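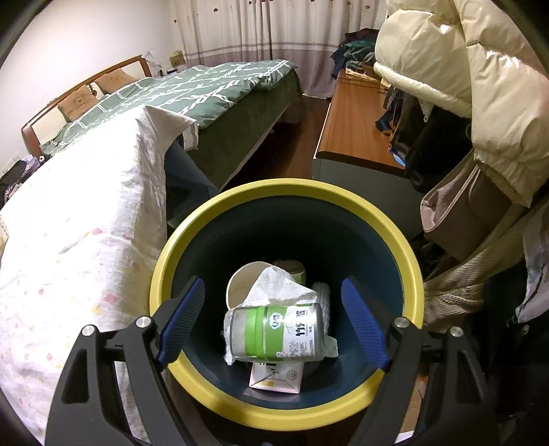 4.2 Keeping the gripper in shape

I'll be frank about this part of the work: most papers skip it, and I used to skip it too. Then we lost a good chunk of our August recordings to one tired finger pad, and I started keeping a notebook. What follows is mostly that notebook, cleaned up a little (Tímea Bodnár read it and took out the swearing).

The Holdale is a two-jaw gripper that you hold in your hand, with a camera looking out over the jaws. The jaws are black and each one ends in a blue pad with a raised texture. All of our recording happens in lived-in rooms, so the pads touch everything: cloth, paper, wrappers, the rims of bins. Lint gets down between the bumps and stays there, and a linty pad slides on a smooth can when it ought to hold. We wipe both pads with a damp cotton cloth before every session and again after any work near trash. A soft toothbrush gets out what the cloth leaves behind. Please don't use alcohol! We did for a while, and the pads went shiny and hard and had to be thrown out.

Then there are the pivots. They carry the whole load of the jaw, and they work loose much faster than I expected. Our routine is short. Open the jaws all the way, hold one arm still, and try to wiggle the other one sideways. If it moves, snug up the pivots on that side, a little at a time, going back and forth between them. Too tight is as bad as too loose, by the way. A stiff jaw closes late, and the recorded opening no longer matches what your fingers did. I like to let the jaws fall open under their own spring, and if they stop partway, I back off and try again.

After the pivots we check the opening. The person holding the tool brings it over a clear, flat surface with the jaws wide apart, and we look at the camera view on the Katona tablet. We want both pads in view and the two arms leaning in by the same amount. Any table will do. A patterned cloth is even nice to have, as you get something to judge the two sides against.
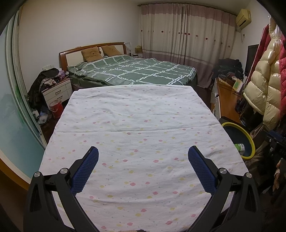 Figure 6. Camera view with the jaws open over a cloth-covered table. Both blue pads and the silver pivot pins on each linkage are visible.

If one pad sits higher than the other, the camera mount has usually turned a bit on its post, and the jaws themselves are fine. We spent two evenings taking a perfectly good linkage apart before we learned that one. So now the mount gets checked first, then the pivots, then the pads.

The whole thing takes about 15 minutes, wiping included. I know that sounds like a lot when you're standing in someone's bedroom and they'd like it back. Still, of the six sessions we had to drop from the Nustia set, every one had been started without it. I can't prove that the check would have saved them all (one was a bad cable, I'm pretty sure), but we haven't skipped it again.

Spare pads live in the lid of the case, wrapped in paper so that they don't pick up dust. We change them as a pair, even when only one looks worn, and write the date of the change on the inside of the lid. The last one in there is Friday, April 13, 2018, and that pair is still on the tool as I write this.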